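Thu 11 September
By Floarea Mocanu, press desk, Barbu

BARBU QUESTIONS 'CLOSE FRIENDS' CLAIMS AS SOCIAL APPS TIGHTEN THEIR WORDING BUT LEAVE THE SETTINGS ALONE

Barbu, the online privacy advice group, today publishes a short review of the 'close friends' lists offered by two smaller social networking apps, Multula and Narnia. Both apps tell their members that posts marked for a private list will be seen only by the people on it. Barbu does not think members should take that on trust.

The review looks at what each app says in its help pages, what it says when a member first makes a list, and what happens when someone on the list shares, quotes or replies to a post. Barbu set up 30 test accounts in July and used them for ordinary things: holiday snaps, birthday messages, a complaint about a bus.

On Multula, a reply to a private post could be found by people outside the list if the person replying had a public profile. The original post stayed hidden. The reply did not, and it carried the name of the member who had written the post. Multula's help page calls this "limited context". Barbu would call it a leak, and a fairly easy one to fix.

"If I write something for a handful of people and a stranger can read their answers, then the stranger can usually work out what I wrote," said Aníbal Carvalho, who led the review. "Multula told us very few members had complained. I'm not sure how you would complain about something you can't see from your own account."

Narnia did better on replies and worse on nearly everything else. Taking a person off a close friends list did not take away their access to older posts, which stayed open to them for as long as the posts were up. The app does mention this, in a help page of 246 words that is reached by way of a menu named "More", then another named "Other". A member who removes a former partner or a difficult colleague is shown a green tick and the words "All done".

Barbu wrote to both companies before publication. Multula replied that it is "always listening" and gave no date for a change. Narnia said a new privacy screen is being worked on. It said much the same to Barbu when the lists were launched. 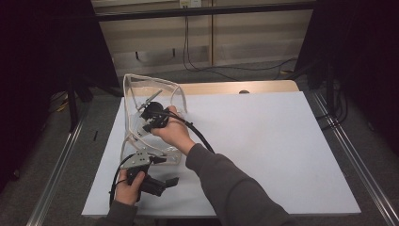
Two hand-held grippers in use at a table, one in each hand.

Both companies have also pointed to the Wirkon badge, a paid mark shown on their sign-up pages beside the words "privacy checked". Barbu asked Wirkon what the check involves. The answer was a form of 5 questions, filled in by the app's own staff, and a yearly fee of 800 euros. Wirkon confirmed that it does not open an account on the apps it approves.

"A badge like that tells you somebody paid an invoice," said Finbarr Heffernan, who handles complaints from members of the public at Barbu. "It may be that the apps with the badge are also careful with people's posts – some of them probably are. The badge is no help in finding out which."

Barbu is asking Multula to hide replies to private posts from anyone off the list, and Narnia to close old posts to people who have been removed, or at least to say plainly on the removal screen that it doesn't. It has asked Wirkon to stop using the word "checked".

Until then, Barbu's advice to members of either app is dull but safe. Treat a close friends list as a way of not bothering people with your posts, and don't use it for anything you would mind others reading. On Narnia, delete the older posts yourself after taking someone off the list. On Multula, turn replies off before you post.

The full review is free to read on the Barbu website. Barbu takes no money from social networking firms and has not applied for a badge.

Press contact: Floarea Mocanu, Barbu press desk | © Barbu. All rights reserved. | Back to top

We use cookies to remember your choices and to count visits to this site. Accept all | Manage settings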